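5.3 Failures of the wrist view on a plain table

The second group of failures was more difficult to explain than the first. In the trials of the Tevik task, the arm must pick one part, put it down at a new place, go back to the start pose and wait for the next command. At Edetwood this worked well for the first days of October. Then the arm began to stop above the table with the fingers open, and after a short wait the controller reported a grasp error. The operator had given no command to grasp, so at first we looked for the fault in the command queue. The queue was correct.

We then read the logs of the wrist camera together with the logs of the controller. The error always came at the same point of the work, after the part had been released and the fingers had opened again. At this point the object detector, which we took from the Eynon package without changes, gave a box with a high score at a place where there was only table surface. The planner accepted this box as a new part. It moved the arm down, the force limit was reached before the fingers could close, and the safety layer stopped all joints. The safety layer therefore did what it should do, but it did it too late for our taste, as the fingers had already touched the table.

Figure 4. View of the wrist camera over the table, with the fingers open and no part held.
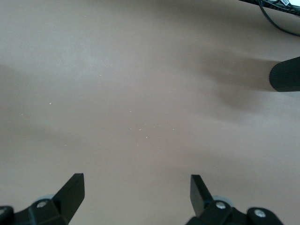 To find which part of the view was responsible, we repeated the same motion 100 times with the lamps on and the blinds closed, and again with the lamps off and the blinds open. In the first condition the false box appeared in 8 runs, in the second condition in two. From this difference we concluded that the light on the table has an influence, but it cannot be the only cause, or the second number would be zero. We also cleaned the table with a damp cloth between the runs on Saturday. This made the false boxes fewer, but we did not clean in a regular way on the other days, and so we do not give a number for it.

A weak point in our own design must be mentioned as well. The planner had no memory of the place where it had just put down a part, and it did not compare the new box with the state of the task. A person who watches the arm knows at once that no second part has been brought. The planner did not have this knowledge, and it trusted each single view from the camera completely.

We made two changes. The detector must now report the same box in four views, taken while the wrist moves sideways, before the planner may use it. A soft shadow which moves together with the arm does not pass this test. In addition, the downward speed is reduced when the operator has not confirmed a new part. With both changes the error did not come back during the remaining trials. The cycle became slower, which the users of the Andora cell noticed and did not like. A faster check is possible if the depth sensor is used too, but its readings at short range were not reliable enough in our set-up, and we leave this for later work.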